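A visita à Ticona começava às 4 da tarde, e Alcides Alvarado chegou antes, com a gravata do casamento do filho. Tinha trabalhado 31 anos em cozinhas de hotel e queria ver o que vinha depois dele.

Shoshana Pennington distribuiu os crachás. O de Alcides dizia Jhair Bedoya.

– O Jhair não vem – disse ela. – Pode ficar com esse.

Passaram por um corredor e entraram numa sala com cadeiras e um telão. Na primeira fila, um homem perguntou se haveria café. Não havia.

– Antes de tocar num prato de verdade, ele treina aqui – disse Shoshana. – Esta é a tentativa 1.433.

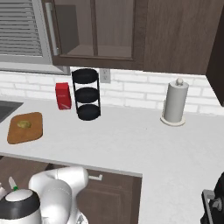 Alcides sempre julgou uma cozinha pela bancada. Aquela era branca, comprida, com muito espaço vazio entre o suporte preto de três andares e o rolo de papel-toalha. A tábua ficava perto da pia, onde ele mesmo a teria posto. O braço branco estava na frente do armário de baixo.

– Alguma pergunta? – disse Shoshana.

Alcides levantou a mão.

– Quem lava a tábua?

Ela anotou a pergunta no verso de um crachá e chamou o próximo.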